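Section 4. Setting out the blocks for the first time

By now you will have opened the box, put the spare cards to one side and, we hope, made yourself a cup of tea. There is no hurry with this part – the Jidau alphabet set is meant to be enjoyed slowly, and the blocks will wait for you.

1. Choose a flat table with plenty of clear space in the middle. A wooden top is lovely if you have one, as the pale blocks show up nicely against a darker grain.

2. Wipe the table with a dry cloth. Please don't use spray polish, as it can dull the coloured printing.

3. Take out a small handful of blocks and scatter them loosely. Eight is a good number for a first game, and leaves room to turn each one over and look at all its faces.

Don't worry about making a tidy row just yet, or about which letters or pictures are facing up. 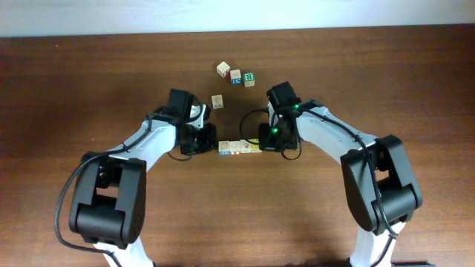

4. Turn the blocks one at a time until you find a letter you like, then slide that block towards you.

5. Look for a second letter to go beside it. Short words are best to begin with, and initials are always popular.

Note: If you have the large set, keep the remaining blocks in their bag until Section 6, where we come to longer words and (everybody's favourite) towers.

Caution: Never soak the blocks. A barely damp cloth will do for sticky fingermarks, and then let them dry in the open air, well away from radiators.

Guide written by Folasade Adeyemi for Semeniuk Toys. Leaflet 576. Back to top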